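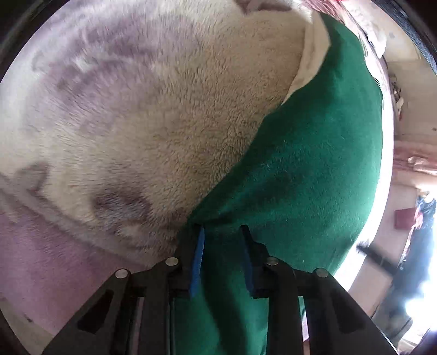
**Fliruseo Vakulenko**
Build and data lead, Guren student robotics team

## Teaching a gripper to handle blankets

Our project this term was called Litano, and the goal sounded small when we wrote it on the whiteboard: get a two-finger gripper to pick up the corner of a blanket and fold it over. I had built two claws before this one, both for hard plastic game pieces, and I figured cloth would be easier. It was so much harder, and so much more fun!

The first thing we learned is that a blanket never sits the same way twice. A block has edges you can aim for. A blanket has folds, and each fold has to be found, pinched and lifted before it slides out again. So we decided to collect our examples by hand. One of us holds the gripper, closes it on the cloth and makes the fold, and the recording of that move becomes one demonstration for the arm to learn from later.

### The gripper

The body is matte black with triangular cut-outs in the outer arms. The part I'm proudest of is the pair of blue grip pads on the inner faces of the fingers. Our first pads were smooth, and they were fine on a bath towel but hopeless on anything fluffy. Adding ridges took a whole weekend of test prints (I still have a drawer full of the bad ones) and it was worth every minute.

### Collecting

We wanted real bedding in real homes, layered up the way people leave it. Soft green cloth next to white plush with a grey-lavender pattern is a great test, as the two fabrics are different in color and in pile, and the fingers have to take one and leave the other alone. Most grabs go for a fold that is already standing up a little. Flat cloth is still our weak spot – you have to push the fingers down and sweep inward, and it's easy to grab the layer underneath too.

We recorded 891 demonstrations over 12 sessions. After watching all of them back, we threw out 176, mostly for double grabs or for letting go too early. Watching them back was the slowest job of the term, but I'd do it the same way again. I got pretty good at spotting a bad pinch before the lift even started.

### What's next

The arm can now repeat a simple corner fold with a single blanket on our lab table. Two layers still confuse it. In November we start on thinner fabrics, first pillowcases and then bed sheets, and I want to try a softer pad with the same ridges. The print files are ready and the first pair goes on as soon as the printer is free.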